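Robot Firm Velel Opens Its Doors in Berkonport

By Natalie Staniforth
Wednesday

Print this article | E-mail this article

BERKONPORT — Velel, the robotics company on Wouters Street, held its open day this week and received 113 visitors. Most of them came in the morning, when two school classes were also in the building.

The demonstrations were given in groups, and each group could stay for 50 minutes. Visitors watched how a person works with a pair of hand-held grippers at a table, and afterwards they could ask questions to the staff.

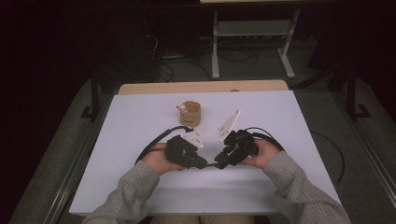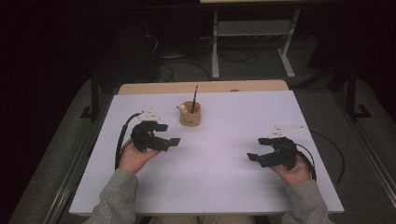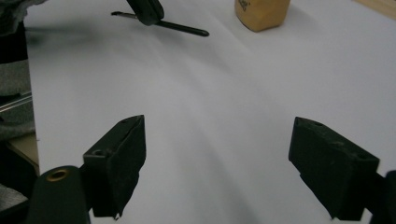

Velel moved to Berkonport in May and now wants to be better known in the town. "People pass our door every day and they do not know what we do," said Pádraig Ó Dálaigh, who leads the workshop. He prefers to show small tasks with ordinary things, such as the paper cup and the thin black brush that stood in it. Large machines make more noise — but they explain less, he said. The next open day will be in the autumn, and 87 people already left their names for it.

Recent items
Pivlow ferry gets new timetable
Wouters Street closed for road work
Library looks for evening staff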